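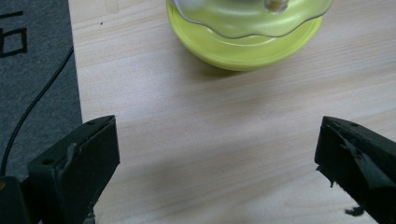
Ein Schreibtisch wird nicht an einem Tag unordentlich. Er nimmt sich Zeit, meistens bis Mittwoch, und dann steht alles da, was irgendwo anders wohnen sollte. Bei mir fängt es harmlos an: eine graue Matte, quer darüber ein dünnes schwarzes Kabel, daneben auf dem hellen Holzton die gelbgrüne Dose mit dem durchsichtigen Deckel, die eigentlich in die Küche gehört. Drei Dinge, denkt man, das ist doch kein Chaos. Nein, aber es lädt Gäste ein.

Die folgende Anleitung dauert 51 Minuten, wenn man keine alten Briefe liest. Mit Briefen kann ich für nichts garantieren.

Was man braucht

Zwei weiche Tücher, lauwarmes Wasser, einen Tropfen Spülmittel und eine Kiste. Ich nehme die Grekby, weil sie schon da war. Ein Schuhkarton leistet dasselbe und sieht dabei weniger beleidigt aus.

Schritt 1: Alles runter

Wirklich alles, auch die Lampe. Wer um die Sachen herumwischt, besitzt am Ende einen Tisch mit sauberen Umrissen. Kabel zuerst ausstecken, dann locker aufrollen und mit einem Klettband zusammenhalten. Matten kommen ganz weg, denn darunter wohnen die Krümel. Filz klopft man am offenen Fenster aus und bürstet ihn in eine Richtung.

Schritt 2: Wischen, immer mit der Maserung

Tuch anfeuchten, fest auswringen, in langen Bahnen der Maserung nach. Kreisen bringt Schlieren, vor allem bei Gegenlicht - und das Gegenlicht kommt immer, sobald man fertig ist. Mit dem zweiten Tuch gleich trockenreiben.

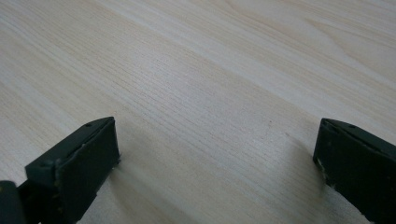 Im Kommentarbereich widersprach mir Flonska: Spülmittel sei völlig überflüssig, klares Wasser reiche, und wer täglich wische, brauche überhaupt keine Anleitung. Das mag stimmen. Täglich wischende Menschen lesen hier allerdings selten mit. Bei Kaffeerändern bleibe ich beim Tropfen und wische danach klar nach.

Schritt 3: Die Kiste verhandeln

Jedes Ding bekommt genau eine Frage: Habe ich dich diese Woche angefasst? Wenn ja, darf es zurück. Wenn nein, ab ins Regal, in die Schublade oder zu den Vorratsdosen, wo es herkam. Stifte werden auf Papier ausprobiert, bevor man sie begnadigt.

Schritt 4: Eine Stunde nichts hinstellen

Der schwerste Teil. Die Platte bleibt leer, auch wenn die Kaffeetasse traurig guckt. In dieser Stunde merkt man recht gut, was einem fehlt und was man bloß aus Gewohnheit dort geparkt hatte. Krümel und Punkte, die man jetzt noch entdeckt, nimmt man mit der trockenen Tuchecke auf.
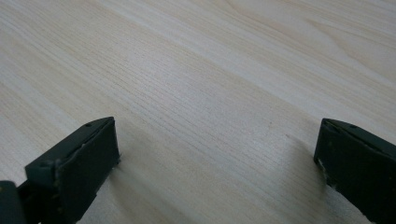 Schritt 5: Zurückräumen

Zuerst die Matte, bündig zur Kante und nicht nach Gefühl. Dann das Kabel, möglichst hinten entlang. Dann die Lampe. Die Dose bringt man jetzt bitte in die Küche, und zwar bevor man nachsieht, ob noch Kekse drin sind.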